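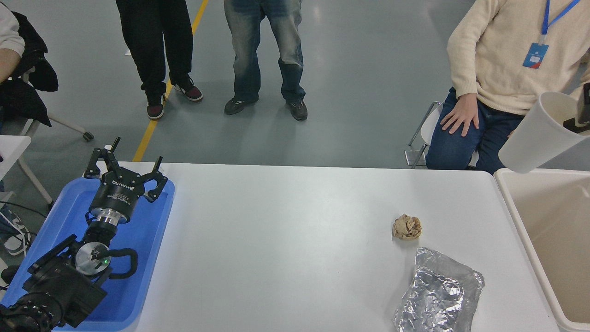

Fig. 1. Three-fingered gripper on the left arm, with crumpled paper and foil on the table. A second gripper holds a paper cup over the bin.

Unit 7: Looking at a bought-in sorting kit
Module: Automation in Practice
Notes by Fionnuala Mac Carthaigh

Reading before class: the Trivero starter guide, chapter 3, and Hervé Huet's short paper on grasping soft objects (on the module page).

What the kit is

Trivero is sold by Iltaria as a table-top clearing and sorting package. The buyer supplies the arms and the grippers. Iltaria supplies the control software, a set of ready-made tasks, one day of training and a year of support. The base licence is 974 euros per arm per year, so a two-arm cell costs twice that before any hardware is paid for. Students often miss this when they fill in the cost sheet.

The task we use in this unit is "clear table". The operator marks out a work area and a drop area, and the software plans a pick for each item it finds. Items can be light rubbish of mixed shape: paper, foil, cups.

Why these items

Crumpled paper gives way when it is gripped. A three-fingered gripper can close around it from several sides, but too much force flattens the ball and the fingers may then lose it. Foil is harder for the camera. Its creases throw bright spots and the software can read one packet as several small objects. A paper cup has a clear shape but a weak wall, and it has to be let go cleanly over the bin.

Grip force is set per item type on a scale from 0 to 300. The scale has no units and the guide does not say how it relates to newtons. Hicham Farouk raised this with Iltaria in September and was told a table of values would follow. Until it does, write down the setting you used and do not convert it.

Points from the review

Setting up the work area is quick. The drop area has to be taught by hand, and must be taught again if the bin is moved.

The error messages are poor. "Pick not possible" covers an item out of reach, an item not seen and a gripper fault. Margaux Vasseur's notes on telling these apart are in the shared folder.

Support replies came from a person who knew the product. Replies sent after 4 p.m. were answered the next working day.

The guide assumes one arm. For two arms you need the separate sheet on shared space, which Timothée Besson will hand out in the practical.

Practical work

Work in groups of 3. Run "clear table" with paper only, then foil only, then a mix. For each run record the force setting, the number of tries per item and any message shown. Keep hands off the table while either arm is live.

Written task

Write one page advising the Gunddale site on whether to take the kit for a year. Give the full cost for two arms, name one item type you would leave out, and say what you would ask Iltaria before signing. Attach your run sheet.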